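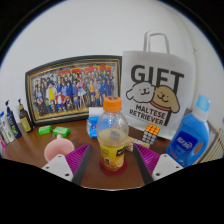

The table by the wall

I have been meaning to write about the brown table since February, when we moved into the flat on Pustureck Road, and every time I sit down to do it I end up putting something else on the table instead. It was bought to be a desk. Then it was going to be where we ate, and for one hopeful fortnight it was both, and now it is the place where everything in the flat goes when it hasn't got anywhere else to be.

I do love it, though. It came from Afridi, the second-hand furniture place behind the station, and it cost me £40, plus a bus fare home to fetch somebody with stronger arms than mine. The top has a lovely soft shine to it and rounded corners, so you don't catch your hip on the way past in the dark (my old one was murder for that, I had a permanent bruise). It fits against the white wall as if it had been measured, and it certainly hadn't been, not by me.

Anyway, last week I decided I would sort it out properly, and I thought I'd write down how it went, partly for my sister-in-law, who keeps asking, and partly so that I can look back in a month and see how far I've slipped.

The poster that needs a nail

The big framed poster is the thing people mention first when they come round. It's one of those crowded anime group ones, rows and rows of characters in blue school uniforms and yellow jackets, and I've had it since I was a student. It has a dark frame with a thin line of gold on the inside, and I paid more for that frame than I did for the table, if you can believe it. It's been propped up against the wall ever since we moved in. I have the nail. I have the hammer too, somewhere! What I haven't got is the nerve, after what happened to the plaster in the last flat.

So the poster stays where it is for now, and I've decided I quite like it at that height, close to your face when you're sitting down. You notice different people in it.

Mugs, remotes and the washing

If you've ever lived somewhere small you'll know how a table turns into a cupboard. The pale pink mug with the mustard patch is my tea mug and has a right to be there, and so does the dark red coaster, even though the two of them hardly ever meet. I put the coaster down with great ceremony and then stand the mug next to it. Every single time. My mum would despair.

The white remote I'd been hunting for under the sofa cushions for the best part of an evening. And then the detergent, the big blue bottle with the handle, which came in with the shopping from Potance and got as far as the table and no further. The machine is all of 6 steps away. I know this because I made myself walk it, carrying the bottle, feeling very virtuous, and then carried it back again when I remembered that the shelf above the machine is full of paint tins.

I did at least clear out the receipts. One of them was from Zendus, for £94, and I stood there for ages trying to remember what on earth I'd bought, and it was the curtains. The curtains that are still in their packet in the wardrobe. That'll have to be another post.

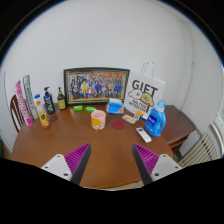 The gift bag

I can't throw away a good gift bag, and the white one is a very good gift bag. It says GIFT on the front in great big letters, just in case you were wondering, and underneath there are two cartoon dogs, a fluffy white one and a tan one. I've been saving it for the right present. The trouble is that the longer I keep it the fonder of the dogs I get, and the better the present has to be. I nearly used it for a candle in the spring and then wrapped the candle in tissue paper.

It's gone back by the wall. I did fold the tissue paper, so that's something.

Juice, and bottles in general

The orange juice I'm leaving in peace. There's only a little left at the bottom and I like to know it's there, and the bottle is such a cheerful thing, with its bright orange cap and the slices of fruit on the label. I keep thinking the empty ones would be useful for watering the plants, and I now have almost 40 ideas for them and no plants.

The tall pink canister with CHAO PAI down the side in white has been moved to the end, and the pump bottle is supposed to go to the bathroom. I've said that out loud now, so it has to happen.

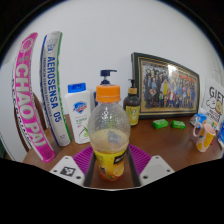 What's next

The paint tins first, I think, then the shelf, then the detergent can finally go home. After that I'll measure the wall for the nail (I've found the tape measure, it was in with the curtains). If anyone has a kind way of getting a nail into old plaster, do leave me a comment, I'll try anything that doesn't involve a drill.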